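Play food should be sold in smaller sets. The Prernetti box at Skaden lists 50 pieces, and most of them end up under a couch by October. A child needs a plate, a cup, some fruit and something to pour. Eight pieces will do for a whole afternoon.

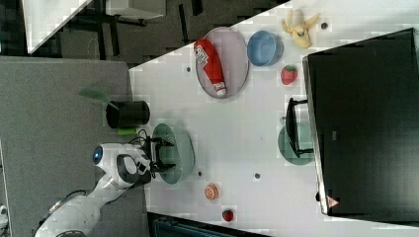
Stores push the large box because it looks like a better price per piece. Lucero does the same with its kitchen line. Parents then buy a bin to hold it all, and the bin gets dumped on the floor every night.
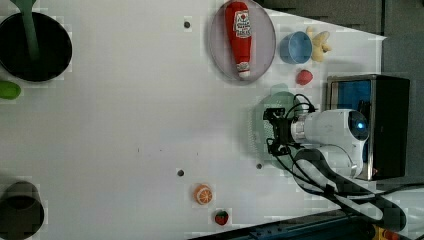
I would also keep the food on a table, at a height where an adult can clear it. Give the pieces room. A ketchup bottle lying across a plate is already a meal to a four-year-old, and a strawberry next to a cup is dessert. Zenska still sells fruit one piece at a time, and I wish more companies did.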